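Mansilla Two-Arm Spelling Bench, Club Edition

14 shares | 2 comments

Item: Mansilla Club Edition
Supplied by: Ritham
Suitable for: school clubs, student projects, the Sinbridge Challenge spelling round

The Mansilla bench is a tabletop station for student teams working on pick-and-place. It has two arms with two-finger grippers on a shared aluminum rail, an enclosure built from aluminum extrusion, and a camera at the wrist. A target word is written on a small whiteboard at the back. The team's program has to find the matching letter blocks on the floor and set them in order, left to right. 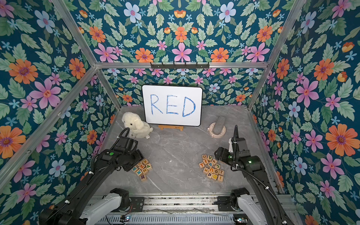

Can the bench be used with one arm only?
Each arm runs on its own controller, so a team can disable either one in the Dratau software and work with the other. Sinbridge accepts single-arm entries in the junior class.

Letter blocks are plain wooden cubes and may land on any face. Some letters are printed in color and others are engraved in brown, with much lower contrast against the wood. Teams that train only on colored letters should expect missed detections on the engraved ones. Rotation has to be handled as well. Z and N are the usual source of error, followed by M and W.
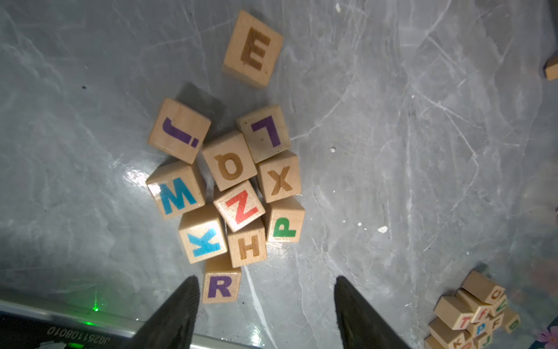 Wrist view of mixed printed and engraved blocks in a loose cluster.

Dratau stores up to 1,000 labeled wrist frames per project. Older frames are overwritten unless the project is locked. Exposure is set by hand. The marble-pattern floor reflects overhead light, and glare near a block can hide an edge, so calibrate with the room lights as they will be on the day.

For placing, approach from above and keep the printed face clear of both fingers. Leave enough space between blocks for a finger to open. Close spacing looks better but tends to shift the block already placed.

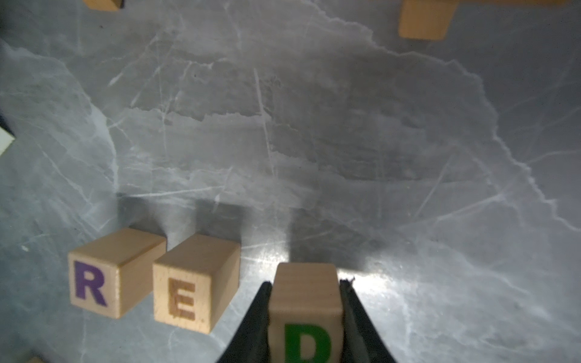 Three-letter word, third block in the gripper.

Club kits include the rail, both arms, the enclosure, block set, whiteboard and a 22-page setup guide. Computer not included. Replacement finger tips are sold in pairs. Check the tips for wear before each practice.

Page updated 19/06/2021

Share this page | 2 comments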